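検索 サイト内を検索 キーワードを入力してください

失敗を数えない現場について

クレセンシオ・サムディオ(Crescencio Zamudio)

私は日本語を母語としない者ですので、表現に固いところがあるかもしれません。それでも、この件は日本語で書きたいと思いました。一緒に働いた人たちに、まず読んでもらいたいからです。

去年の秋、私たちのチームは衣類をたたんで運ぶ動作を、手持ちのグリッパーで記録していました。人がグリッパーを握って実演し、そのデータでバレラ(Barrera)という学習用プログラムを訓練します。目標は2,000回の実演でした。

問題は指の閉じる力にありました。ジルティクス(Giltix)社から届いた新しい指先は、前のものより滑りにくく、皆が喜びました。ところが、厚い布をつかむと、開く命令を出しても指が少し遅れて開くことがありました。実演する人は慣れていますから、手首を軽く振って布を外します。その動作は0.5秒もかかりません。記録の上では成功です。

こうして、手首を振る癖が、そのままデータに入りました。訓練の終わったバレラをロボットの腕に載せたところ、腕は布を離すたびに強く振れました。人の手首なら小さい動きですが、腕の先では大きな動きになります。6回目の試験で、腕は横の棚に当たり、棚の上のランプが床に落ちました。立ち会っていた同僚は2歩離れたところにいました。けがはありませんでした。

報告書には「離脱動作の異常」と書かれ、原因は「指先の摩擦」とされました。間違いではありません。しかし私は、この書き方に納得していません。指先の摩擦は最初の週から分かっていたことです。記録を見直すと、手首を振った実演は235回ありました。それを行った人は全員、指が遅れることを知っていました。私もその一人です。

なぜ言わなかったのか。言う場所がなかった、と私は考えます。記録用の画面には「成功」と「失敗」のボタンしかありません。布が正しい場所に置かれたら、「成功」を押します。途中で機械が思うように動かなかったことは、どこにも残りません。

日本の職場には「ヒヤリハット」という、とても良い言葉があります。事故にならなかった危ない出来事を書いて出す習慣です。私は前の工場でこれを教わり、感心しました。けれども、データを集める仕事では、この習慣がまだ弱いように思います。ベッドの上の服をつかむ作業は、工場のプレス機と比べて、どうしても安全に見えるからでしょう。

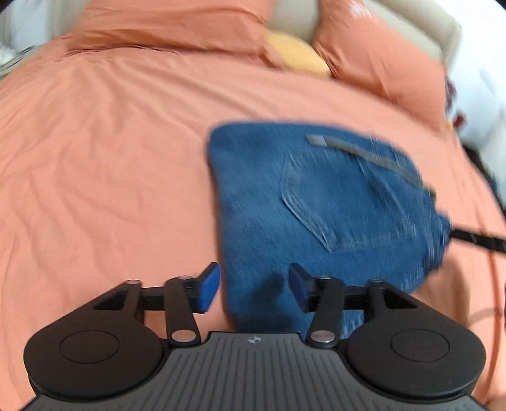 最終更新日:2023年12月23日(土)

ジーンズのような布は特に注意が必要です。たたむと厚くなり、ポケットや縫い目に指が引っかかることもあります。薄いシャツで問題がなくても、安心の理由にはなりません。

私の提案は小さいものです。画面に三つ目のボタンを置き、「成功したが、おかしかった」と記録できるようにすることです。押した人に理由の説明を求めてはいけません。説明を求めると、忙しい日には押さなくなります。そして、そのボタンが押された実演は、人が見直すまで訓練に使わないことです。

反対の意見も聞きました。見直しには時間がかかる、1月の納期に間に合わない、という意見です。私が計ったところ、1件の見直しは30秒で済みました。棚を直し、試験を止めていた日数と比べてください。

もう一つ、腕の速度の上限についても書くべきですが、これは設定を担当した人と話してから、別の文章にします。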